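4.2 Folding shirts one at a time from a mixed basket

I should say up front that I came to this section with opinions. I have folded laundry more or less the same way since I was nine (my aunt's way, lengthwise first, sleeves in, then down from the collar), and Kurniawati Tarigan, who shared the coding work with me, folds in from both sides and then rolls. So before we looked at a single garment we had to agree on what a "fold" even was! We settled on this: a fold is any crease that a person would have to undo to wear the thing. Wrinkles don't count, and neither does a sleeve that just happens to be lying on top of itself.

Our full collection has 356 garments in it, mostly tops, and every one of them started in a basket with other clothes. That part matters to me. A lot of the older folding work, including the Greltovau study I leaned on in Section 2, starts with a shirt already laid out flat and smooth, and who has ever met a shirt like that at home? Clothes come out of a basket in a wad, and you deal with the wad first.

The stage I got most interested in is the long strip. You bring one side over the other, and for a little while you have a tall narrow rectangle that is far too long for any drawer, with the sleeve doing whatever it wants near the top.
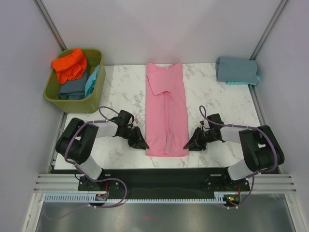
Why fold lengthwise first when the strip is so awkward to handle?
Because the width is what decides whether a stack stands up. If the long fold is straight, the next ones mostly follow it, and a slightly uneven last fold hardly shows. Going the other way around, you get a short thick bundle that is much harder to narrow neatly.

The sleeve flap deserves its own paragraph, and I'm giving it one. Tucked square, it disappears into the strip and you never think about it again. Left at a slant, it makes a little triangle, and that triangle adds a layer on one side only, so the finished piece leans. Magdolna Orbán wanted us to mark every slanted sleeve as a fault. I argued for marking it only when it stuck out past the edge of the finished fold, and that is the rule we used in the end (she still disagrees, and her version of the scores is in the appendix).

Then there is the question of where the finished pieces go. We asked for one stack in a back corner, well away from the basket, and I'd recommend that to anybody with a small table. The middle stays open for the piece you are working on, and a sleeve from the next shirt can't drag across the one you just finished. On our pilot Friday we had let the stack drift toward the middle, and by the third shirt there was no room left to spread anything out.

Basket order turned out to be a mess to code. The top item is not always the easiest one to lift, as clothes tangle, and something at the bottom may have a cuff hooked over the rim. Benedek Győri suggested noting only which piece was taken next and skipping any guess about why, and that saved us a good deal of arguing.
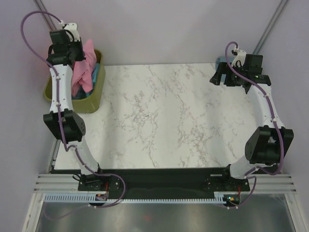

Figure 6. Olive-green basket with crumpled fabric at the top left of the marble-patterned tabletop.

I also tried sorting by color before folding, in a short side run of 30 garments. It looked lovely and made no difference at all to how straight the long fold came out, so I dropped it from the main comparison. Fabric weight is another matter, and I take that up in Section 4.3.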